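3. Method

Match records for the Rurnon under-18 side were taken from the club's own score sheets for one season. The data set holds 531 tackle attempts by 57 players. Each attempt was coded as completed, missed or assisted, using the definitions in Section 2. Attempts on kick returns were left out, as the sheets do not name the tackler on those plays.

Coding was done by two members of the group working separately. Where the codes differed, Peter Ďurica, the defensive coach at Edley, made the final decision from the match video. The first 15 plays of each half were coded twice to check for drift.

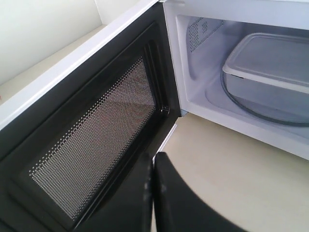
Players were then grouped by position: line, linebacker and secondary. Completion rate was calculated for each group and for each quarter. Players with fewer than five attempts were kept in the group totals but not in the individual table (Appendix B).

4. Results

Completion rate fell between the first and fourth quarters in all groups. The fall was largest in the secondary and smallest on the line. The away match at Rampersad was played on a waterlogged pitch and was tested as an outlier. Removing it did not change the order of the groups.

5. Limitations

The sheets do not record substitutions, so playing time could not be used as a variable. The Sindus fixture in September has no second-half video and its disputed codes were left as entered by the first coder.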